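About us

We're Memis. Toy library, play sessions, and a lot of sorting. Been going since a Thursday playgroup ran out of things to play with and Zulema Vergara emptied the back of her wagon onto the hall floor. Five families that first morning. Now there are 253 on the books and we've got our own rooms on the Marikar side of the car park, next to the tyre place.

What we do most of the day, if you want the short version, is baskets. Mixed toys in a wire basket on the green table, box with the round holes beside it, kids get stuck in.
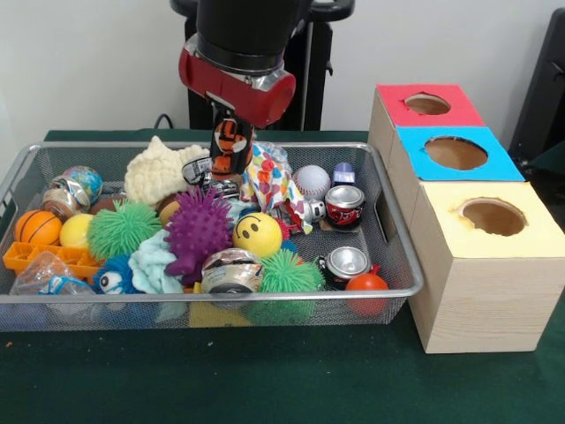
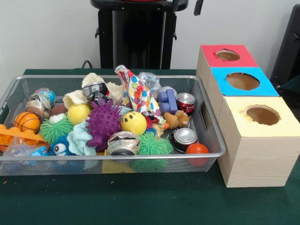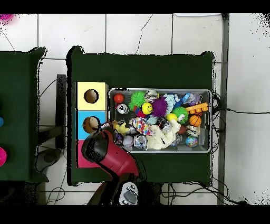

Mixed baskets, spiky balls and all

The mixed basket is what people ask for. Balls, soft toys, the odd bit of recycling. Spiky balls go first, every time. Then anything with a face on it. Crushed cans and crumpled bottles are for sorting sessions only, which run with an adult at the table the whole way through, and they do not go home in the loan bags. Please don't bring us your own cans, we have plenty.

Sorting sessions
For threes to fives, 30 minutes, Tuesday and Friday mornings. Soft or hard, round or not round, rubbish or toy. The kids make up better rules than we do. Last term we had "things Nan would like" and it kept a whole group busy past morning tea. Colours come later, don't stress if yours isn't intrested in colours.

The room has a tiled floor so it's cold in winter – socks. Bring a jumper for the little ones. Prams can stay under the verandah if it isn't raining, otherwise fold them up and put them in the hallway, but keep the toilet door clear.

Borrowing
Members take home up to 3 bags at a time, two weeks each. Bags have a list inside. Tick it off before you leave and again when you bring it back. If something's gone missing tell us at the desk, it's normally under a car seat. If something's chewed, also tell us. Small balls stay with the over threes. We check sizes at the desk but you know your own kid.

Soft toys get washed between loans. Fleece and the fluffy knitted sort go in on cold, flat dry, never the dryer – we learnt that on a sheep called Gerald who is now about half a sheep. Hard toys get warm soapy water and a towel. Rubber spiky ones need a proper rinse, fluff gets right down in between the spikes.

The Casidow shelf
Our name for the puzzle and box end of the room, after the old timber crate it started in. Stacking boxes, posting boxes, anything with a hole you put something through. Good for kids who find the mixed baskets a bit much. You can book the shelf on it's own for a quiet half hour, just ask.

Who we are
Zulema Vergara started the place and still runs the Friday session. Former kindy teacher, does the ordering, knows where everything lives. Jannik Hamann looks after repairs, loans and the website, so if this page has gone funny it's him you want. He'll restitch most plush. He will not do batteries, we don't lend anything with batteries or a song.

Donotport
Not a typo. It's the bin by the door marked DO NOT PORT, for toys that don't leave the building, and the label ran out of room for the gaps. The name stuck. Anything in Donotport can be played with here as long as you like but it can't go in a bag. Mostly stuff we only have one of.

Donations
Yes please to balls, plush in decent nick, big building bricks, plastic trays with compartments. No to puzzles with bits missing, anything sticky, cots, car seats, slime. Drop-off is during sessions only, don't leave bags at the door overnight as they get rained on and then we're paying the tip.

Joining
Come to any session, first visit's free. Fill in the green form, bring something with your address on it. Concession rate if you have a card. Kids don't need to be potty trained, nappies go in the outside bin.

Updated Thu 24 April. New session times for May are on the noticeboard and will go up here when Jannik gets to it.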